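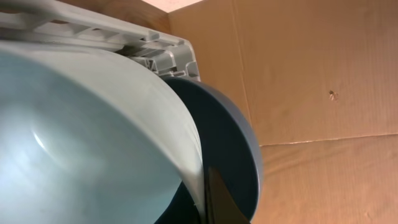

A pale blue-grey bowl with a darker one behind it.

Section 4: Arrival Day, Keys and Getting Settled

Welcome to the part of the guide most guests read standing on the doorstep with a bag in each hand! It covers everything from the gate to your first cup of coffee. The Mazurek apartments all work the same way, so these steps apply whichever one you booked, except where a note says otherwise. If you haven't set up your guest account yet, go back to Section 3 first, because the door won't know who you are.

4.1 Before you leave home

1. Open the Rotura app and check that your stay shows as Confirmed. If it says Pending, send us a message through the app and we'll sort it out.
2. Add the name of every adult staying with you. Each adult gets a separate door code, so people can come and go as they like.
3. Enter your arrival time. A guess is fine, and you can change it on the road.
4. Download the offline copy of your codes. The last stretch of the drive from Braltden has lovely views and very little phone signal.

Note: Check-in opens at 4 p.m. If the apartment is ready sooner, the app sends you a message and your codes switch on right then. We love it when that happens.

4.2 Parking and the main gate

1. Pull up to the gate and stop at the white line. The sensor reads from there, and creeping closer makes it slower.
2. Type your gate code, which is 1638 followed by the pound key. The gate code is shared by all guests and is different from your door code.
3. Wait for the gate to swing fully open. It stays open for 60 seconds, so two cars traveling together can usually go through on one code.
4. Park in the bay that matches your apartment number. Visitor bays are along the hedge on the left.

Caution: Don't follow another car through while the gate is closing. It has a safety stop, but it takes a moment to react.

Note: Bringing a trailer or a boat? Tell us ahead of time and we'll hold the long bay by the boathouse for you. There's just one, and in April it goes fast.

4.3 Opening your front door

Each front door has a Closuler keypad lock. They're a joy once you've got the rhythm of them – wake, type, turn.

1. Press your whole palm against the keypad until the numbers light up.
2. Type your personal door code and then press the check mark.
3. Listen for two short beeps. Turn the handle down within a few seconds.
4. To lock up when you leave, lift the handle all the way and press the check mark once.

If you hear one long beep, the code wasn't accepted. Let the lights go out completely and start over from step 1. After 4 wrong tries in a row the lock rests for several minutes, and nothing you do will hurry it along (pressing harder included). Use the time to admire the lake.

Caution: The door doesn't lock by itself. Lift the handle every time, even for a quick trip to the car.

4.4 Heat, hot water and power

1. Find the thermostat in the hallway. It starts in Away mode and holds a low temperature.
2. Press Home. The heat comes on right away, though the tile floors take a good while to catch up.
3. Set the temperature you like with the up and down arrows. Bedrooms have their own dials on the radiators.
4. Check that the water heater switch, inside the hall closet, is set to On.

Note: In the two-story apartments, the upstairs has a second thermostat at the top of the stairs. Set both, or one floor will be toasty and the other will feel like a tent.

Caution: Don't use the oven to warm the room, and don't hang wet swimsuits or towels on the bedroom heaters. Drying racks are in the hall closet and there's a clothesline behind each building.

4.5 Getting online

1. On your phone or laptop, choose the network named Mazurek Guest.
2. When the welcome page opens, type your last name exactly as it appears on your booking. Accents and special letters are fine. Miłosz Kalinowski, who built the page, tested it with his own name and with that of our neighbor Gunnlaugur Þorgeirsson, so it should cope with yours!
3. Tap Connect. Your device stays signed in until the morning you check out.

If the welcome page doesn't open, turn off any VPN and try again. Game consoles and some smart speakers can't show the page at all, so send us the device name and we'll add it by hand.

4.6 Kitchen and trash

Dishes, pans and basic tools are supplied. Coffee filters are too, and so is a small bag of ground coffee for your first morning. Please bring or buy anything else you'll want to eat or drink. The village store closes at 7 in the evening and the bakery next to it sells out of the good rye well before lunch, so go early!

Trash is sorted into food scraps, paper, containers and everything else. The bins are in the wooden shed beside the visitor bays. Push the shed latch down firmly after you – the raccoons here are clever and very patient.

4.7 Who to contact

For codes, booking changes and late arrivals, message Nikola Wasilewska through the app. She answers until 10 p.m.

For heat, water or anything that leaks, call Morfudd Skyrme at the number inside the hall closet door. Call at any hour if water is coming through a ceiling or you can't get in.

For kayaks, bikes and trail maps, stop by the boathouse and ask for Shahnaz Sivakumar. She knows every path around the lake and will happily draw you a route.

Continue to Section 5 for the boathouse, the sauna and the shared fire pit.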